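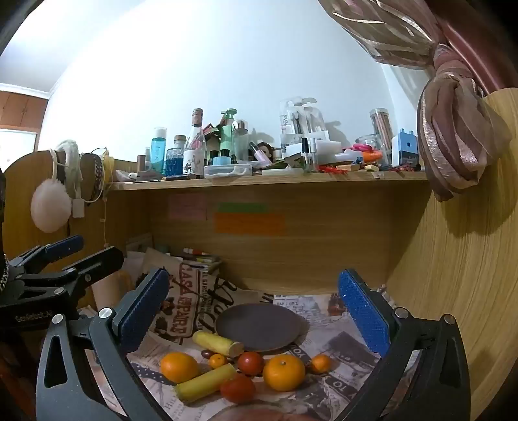 4.2 Late registration and table balance

Figure 3. Work surface with newspaper-print cloth, shelf above.

We next looked at how late registration changed the size of starting stacks relative to the blinds. The Mikelby series allowed entry until the end of level eight, and the Bullside series closed entry after level four. Both used the same blind schedule. The combined sample holds 1,030 entries from 14 tournaments, of which 310 came in after the first break.

Late entrants at Mikelby sat down with a median of 22 big blinds. They were moved between tables more often than players who had been there from the start, and they folded a larger share of hands in their first two orbits. The gap closed by the third orbit. At Bullside we found no clear difference between the two groups, although few players there registered late.

Hand records were complete for 424 entries. The remainder were coded from seat cards and payout sheets, following the method of Štefanec and Keskinen. Where a seat card and a payout sheet disagreed, the payout sheet was used. Re-entries were treated as separate entries, so one player may appear more than once. Removing them lowered the share of late entries at Mikelby but left the fold rates almost the same (see Table 5).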